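Reading time: 2 min

Grandley Woven Placemat, Striped

The Grandley is a rectangular woven placemat with alternating stripes in white and taupe gray-brown. It belongs to the Forkden table range and is sold singly or in packs of four. The fine weave gives the surface a light texture, enough to keep a knife from sliding when the mat is shifted. Stripe width can vary slightly between production runs, so sets for one table should be ordered together.

Item number: 569
Pack of four: 216
Material: 100 percent polyester yarn
Edge: heat-sealed, no hem
Care: wipe with a damp cloth; hand wash in lukewarm water; dry flat
Not suitable for: dishwasher, tumble dryer, ironing

The mat lies flat on wood, glass and stone. On a light wooden table the white stripes stand out less than the taupe ones, and the mat reads as a soft neutral. It can be set square to the table edge or at an angle, and it takes a tray on top without bunching. Paper table covers can stay in place underneath – the weave holds on plain white paper as well as on bare wood.
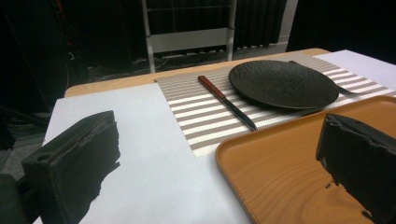

Flurina Fuchs writes that she uses four of them over sheets of white paper at her craft table and lifts the mats away before changing the paper. After a year of weekly washing hers have kept their shape, but one corner curled when she dried it over a rail. She would like a darker version as well, as the white stripes show coffee.

A curled corner can be corrected by dampening the mat and leaving it under a flat weight overnight. Coffee and tea should be rinsed out with cold water first, then treated with mild dish soap. Bleach weakens the sealed edge and yellows the white yarn.

Store mats flat or loosely rolled with the stripes running around the roll. Folding leaves a crease that can take several days to settle. New mats are packed flat with a card backing – remove the card before first use, along with the paper band.

A solid taupe version is listed as item 91 and has the same weave and edge. It ships from the Findville warehouse starting in July. Replacement mats for existing sets are available singly under the item number above.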